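Lingyun Peng has 15 minutes before the next call and spends two of them looking for a chair. We talk standing up.

She runs Clorklow, a subscription service out of Rudel that sets up two-arm benches for small labs and keeps them going. Mount, cabling, calibration, phone support. $297 a month on top of the hardware, 11 month minimum. Odd number, that. "We had 12. Customers kept asking for a month off. So, fine."

Who's it for? "People who bought arms and then lost a whole April to cables." She laughs — not much.
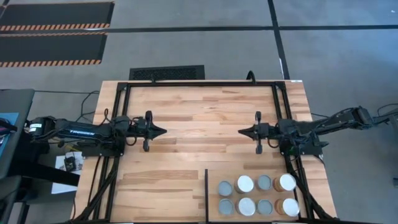 Two Trossen arms tip to tip over the bench, jars lined up at lower right.

The jars are a sorting job, grey lids and white lids. Peng likes lids. "A lid is honest work. Different heights, differnt colours, you find out fast if your wrist angle is off."

My gripe is the floor. Cables everywhere. She doesn't argue. "Tidy routing is the next thing. Jiang does it better than us right now, I'll say that."

Setup visit takes 40 minutes if the frame is square. Mostly it isnt. Would she sell the mount on its own? "No. Ask me again next year."

Phone's ringing. She takes it.

Comments

stomileo_fan: does the price include travel outside Rudel?

Deb K: Had ours since autumn, support picks up quick. Agree re cables

Last updated Aug 15, 2024

Contact | Copyright | Back to top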